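Category: Help > Teaching & Demos > FAQ

Teaching by hand and by remote - frequently asked questions

Covers the electrical bench tasks (junction box, terminals, switch plates) on the Ilis setup. Updated in April.

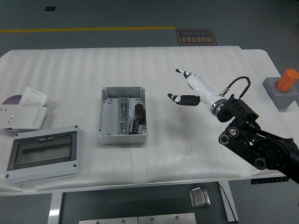
Most of these came in from new operators at the Kindetport and Phuthong sites. If yours isn't answered, use the form on the Help page. Please search first, we get the same ones a lot.

What's the difference between hand teaching and remote teaching?

Hand teaching - you take hold of the arm and move it through the job. Joints go soft, arm follows you, software records the path. Remote teaching - you wear the glove and headset, stand back from the table, and the arm copies you. Both end up as the same kind of file.

Which one should I use?

Big simple moves, hand teaching. Reaching over to a part, coming back, parking. Anything with fingers, remote. You can't really push five fingers around with your own two hands and hold the wrist steady too. People try. The recordings get thrown out.

Can I mix them in one demo?

No. Pick one per demo. You can mix across a set, just tag each file with the right mode. Wrong tags are a pain to fix later and we can't always tell from the data.

How many demos does a task need?

Depends on the task. Picking up a lid, not many. Getting a part seated on a rail, lots. The current junction box set has 2,307 accepted demos in it and we're still adding. Don't take that as a target for your own task, start small and see what the test runs look like.

How long should one demo be?

Short as you can without rushing. For the box tasks about 24 seconds is normal. If you're way over that you're probably hesitating in the middle. Pauses get learned too. The arm will stop in the same spot you stopped and sit there thinking about your lunch.

I made a mistake halfway through. Keep going or stop?

Small slip that you fixed smoothly - keep going, mark it "recovered". Those are useful. Dropped part, bumped the box, lost tracking - stop, mark it "discard", reset. Don't delete it yourself. Discards get looked at once a month and that's how we find glove problems.

Do the parts have to be in the same place every time?

Please no. Move them a bit between demos. Turn the box, shift the lid, swap the left and right items. If everything is always in the same spot the robot learns the spot and not the part. The layout cards in Plellov give you a new arrangement each time, just follow the card.

Exception is the calibration demos. Those do have to be the same every time, and the card will say so in the header.

Is any of this wired to power?

No, and it must never be. All parts for teaching are loose parts, no live wires, nothing connected. Doesn't matter how good the gloves are. If a part on your bench has a cable going into a wall, stop and tell your site lead before you touch anything else.

How do I start a remote session?

Headset on, glove on, then calibrate. Flat hand, fist, flat hand again, thumb to each finger. Wait for the tone. Hold your hand in roughly the same pose as the robot hand before you press Engage. If the poses are far apart it won't engage, and pressing it over and over won't help. Look at the ghost hand in the display and match it.

The robot hand is lagging behind mine.

Some lag is normal. Slow down a little. If it's bad enough that you're overshooting, check the following

- someone else is uploading on the same network
- glove battery under a quarter
- the headset was never restarted after the last update

Restart the headset first. Fixes it most of the time.

My thumb doesn't line up.

Most common complaint we get. The robot thumb doesn't bend like yours so the software guesses. Redo the thumb part of calibration and do it slow. If it's still off, switch the glove profile from Standard to Wide Thumb and try again. Small hands may need the inner liner.

The arm feels stiff when I try to guide it by hand.

Soft mode probably timed out. It drops off by itself after 2 minutes without movement. Press the button again and wait for the light to change before pulling. Never force it. If it's stiff with the light on, that's a fault, log it and leave the arm alone.

Where do I hold the arm?

Forearm and wrist section. Not the fingers, not the cable. Pulling on the wrist cable is how connectors get loosened, and then you lose finger data for half a shift before anyone notices.

Can my own hands be in view?

In remote mode, no. Hands off the table before you press Record. In hand teaching they will be, thats fine, the recording is tagged for it.

Do I reset the table or does the robot?

You do. Stop recording, disengage, wait for the arm to go to rest, then reach in. In that order every time. We had a couple of people reach in while still engaged with the glove on, and of course the arm moves when your hand moves.

Why the foam sheet on the table?

Softer landing for dropped parts, and small things don't slide as much. Replace it when it gets dented, spares are in stores. Same color only please - if you change the background in the middle of a set we have to split the set.

How many people per station?

2 for remote, one operating and one on the stop button. One person is OK for hand teaching if you've been signed off for it. Swap roles often. Operating is more tiring than it looks, mostly the shoulders.

I get motion sick in the headset.

Take it off. Use the flat screen view instead, it's in Settings under Display. Depth is harder to judge on the screen so stick with the easier tasks to start with. Demos made on the screen are accepted the same as any other.

What gets a demo rejected?

In order of how often it happens: wrong task tag, recording started too early, part out of view at the end, wrong layout card. Bad technique is pretty far down the list. So check your tags before you hit upload, it takes a second.

Should I say what I'm doing out loud?

Only if the card has a speech icon. Then yes, plain words, one line before each step. "Pick up the lid." "Put it down on the left." No need to narrate the whole thing. No names, the audio gets kept.

How do I know if my demos are any good?

Plellov shows a smoothness bar and an accepted / rejected count after upload. Smoothness isn't everything. A slightly jerky demo that finishes the task beats a pretty one that misses the slot. The better test is the replay - run your own demo back on the arm with the parts in the same starting layout. If it can't repeat what you did, look at your grip. Too light, usually.

Can I see what the robot learned from mine?

Not from yours alone. Training runs on the whole set. Test clips go up on the site page after each round and anyone with a login can watch. Some of them are rough. The early lid ones especially.

Does left handed matter?

Not for hand teaching. For remote you need to use the hand that matches the robot hand on that station. Mirroring exists in the menu but it's turned off for box tasks, came out too messy. Ask your site lead about a station swap if your hand gets tired.

Can I work on a new task that isn't on a card?

Send it in first. We need a start state, an end state and a parts list, thats it. Approved ones get a card and a tag, ususally within the month. Anything recorded without a tag sits in the unsorted folder and can't be used.

Where do the files go when I press upload?

To the site server first, then the shared store overnight. Don't shut the station down while the bar is moving. If it hangs, leave it. It picks up again from where it stopped, and if it still shows as pending the next morning send us the station number and the session time.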